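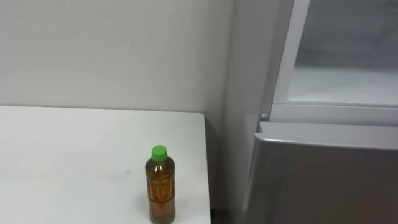
A bottle of what looks like tea on a white table.

Wenero, a refurbisher of used household refrigerators in Sutter, sold 1,904 units last year. Its senior technician, who has worked on compressors for 20 years, spends most of the day on faults that owners never see.

"The compressor gets blamed first," the technician said. "Usually it's airflow, a gasket or the start relay. A relay is a small part. You swap it, log the current draw and move on."

Every unit that comes in is run overnight with data loggers in both compartments. The shop uses the Skillis bench procedure, which has 13 checks, starting with insulation resistance and ending with a noise reading at the rear panel. A unit that fails on refrigerant charge is stripped for parts. 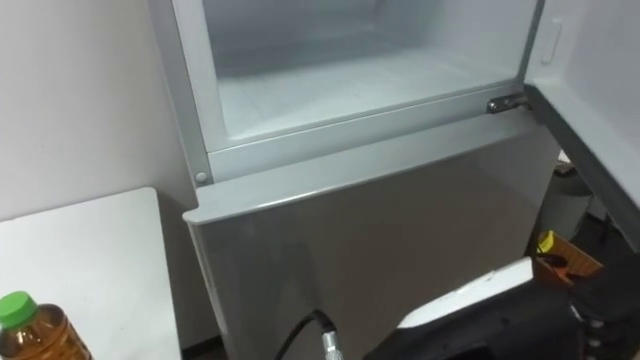
"We don't top up a leaking system," the technician said. "You find the leak or you scrap it. Topping up buys the customer a few months, and the oil is still going somewhere it shouldn't."

Gaskets are the other routine job. The shop warms a new gasket before fitting it so that the folds from shipping relax, then checks the seal with a strip of paper at each corner. Hinge alignment comes last - a sagging door will ruin a good gasket by December.

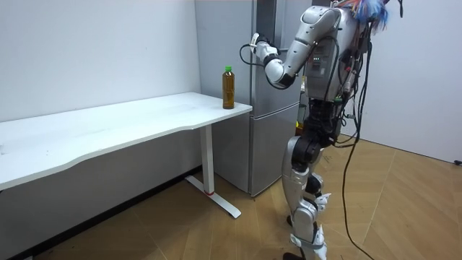 A two-door refrigerator and a white desk.

Records are kept in Zurkano, a parts database that now lists 2,990 entries. The technician would like fewer. "Half of those are the same thermostat under different numbers."
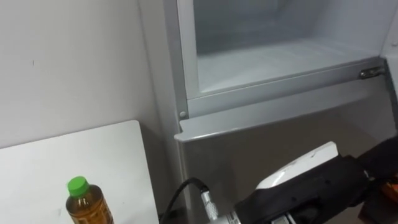
Load matters to any temperature test, and the technician considers most home readings useless for that reason. A thermometer hung in open air follows every door opening. With the upper compartment empty, as in the photo, there is no stored mass to slow the swing. The shop puts its probes in small jars of glycol and waits for three full compressor cycles before writing anything down.

"Owners call after an hour and say it's still warm," the technician said. "I tell them to call tomorrow."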